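Library > Workplace Automation > Part 2 > Chapter 8

Search this book Go

Filed under: Robot Cells, Standards and Good Practice

Chapter 8
Marking and Laying Out a Sorting Cell

A sorting cell is one of the simplest jobs a robot arm can be given. Items come in, the arm picks each one up, and it goes into one of a small number of bins. Because the job looks simple, the rules for setting it up are often left until last. This chapter puts them first.

The chapter uses the bench model from the Plirmont course, which you will see again in Chapters 9 and 11. It is built in simulation, so that a class can change the layout and run it again without moving furniture. The rules are the same ones you would apply on a shop floor.

We begin with the bins. A written layout must say how many bins there are, what order they stand in, and from which side that order is read. The last point is the one most often missed. An operator standing at the front of a bench and a camera looking down from the arm may not agree on which side is left.

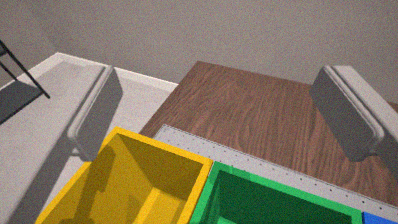 Figure 8.1. Bin row and open gripper, Plirmont bench model.

Write the order down once, from the operator's side, and use it in every other document. In the Plirmont layout the order is blue, green, yellow. If a program needs the order as the camera sees it, say so on the same page – do not keep two lists in two places.

Color alone is not enough to identify a bin. Some people can't tell certain colors apart, and a color that is clear at noon may be hard to judge in poor light. Shadows inside a bin can also change how its color reads to a camera. The Peixoto guide, which this book follows, asks for a printed word on every bin as well as a color. Use capital letters, dark on a light label, and put the label on the face the operator sees.

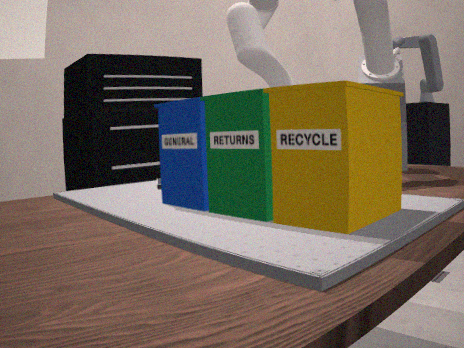
The words themselves need care. Each should name a single kind of item or a single destination, and it should match the word used in the work instruction. A "general" bin is allowed, but the instruction must state what belongs in it. At the Illeo training site, a review of 103 sorting errors found that 46 of them came from items no written rule covered. The arm had done what it was told in every one of those cases.

Next comes clear space. The gripper needs room to open fully above each bin without touching its neighbor. Check this with the fingers open at their widest, at the lowest point of the drop, and over every bin in the row. A check over the middle bin only does not count.

Last, record the layout. The Plimon form in Section 8.2 has a space for bin order, label wording, gripper opening and the name of the person who made the check. Fill in a new form whenever a bin is moved, even if it is put back the same day.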